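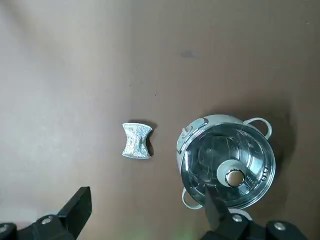
Setting up a shared dish station: arm work and staff work

This page covers splitting a dish station between a bench-mounted arm and the kitchen staff who used to do all of it by hand. It follows the procedure written for the Costora canteen by Elmarie Motaung, with changes made after the first month of use. It assumes the arm is already bolted down, powered and able to run a basic pick and place. Gripper calibration is on a separate page.

1. List the tasks before you assign any

Stand at the station for one full lunch service and write down each thing the staff do with their hands. Use verbs: lift, turn, stack, scrub, dry, carry. At Costora the list was longer than the supervisor expected, mostly because small corrections (turning a bowl so it drains, moving a lid out of the way) had never been written down as work.

Mark each line A for arm, P for person, or U for undecided. Leave the U lines with a person until the end of step 4.

2. Fix the layout

The arm needs a rack whose position does not change between shifts. Mark the rack feet on the surface and check them at the start of the day. Keep bowls and plates inside the reach limit, and keep cables clear of the area between the rack and the pick point. If a cable has to cross the surface, tape the crossing and add it to the daily check.

Start with bowls. They tolerate a poor grip angle better than flat plates, which have little rim to hold when they lie on the surface.

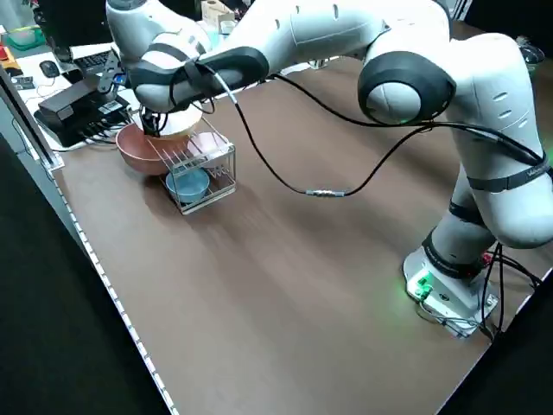
Arm holding a white bowl over a second bowl, with the wire rack alongside.

3. Set the handover rules

Most stoppages at Costora came from two parties reaching for the same item. The rules now in use are:

Staff load the pick area only when the arm is parked.
The arm does not enter the scrub area.
A dropped or tipped item is cleared by a person, after pressing pause.
Pots and lids stay P. Scrubbing pads stay P.

Print the rules at a size that can be read from the sink. The first version was laminated on a half sheet and no one used it.

4. Run it in parallel

Keep the old staffing for 4 weeks. Do not cut hours in this period, and say so in writing before the start. Log each pick with its result and the name of the item. The Costora log reached 2,453 picks before the undecided lines were reviewed; the target had been 3,000, but the last Thursday was lost to a network fault.

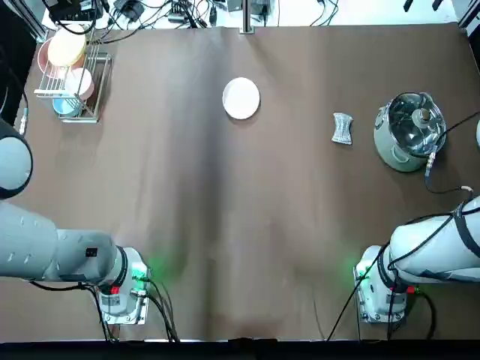 Review the log with the people on shift as well as the supervisor. Rosimeire Barbosa, on the early shift, pointed out that failed plate picks were being recorded as "no item" when the plate was there and the gripper had closed above it. The category was split in two after that. The earlier entries could not be corrected.

5. Rewrite the job sheets

Racking time drops, but checking time goes up and has to appear on the sheet. Add lines for the rack check, the cable check, clearing after a pause and the end-of-shift log. Pausing and restarting the arm is a trained task — list who is signed off for it, and schedule at least 2 signed-off people on every shift.

Lifting changes as well. Staff at Costora reported less reaching across the station and more standing in one place. Move the mat to the pause button side.

Repeat step 1 whenever the crockery or the rack is replaced.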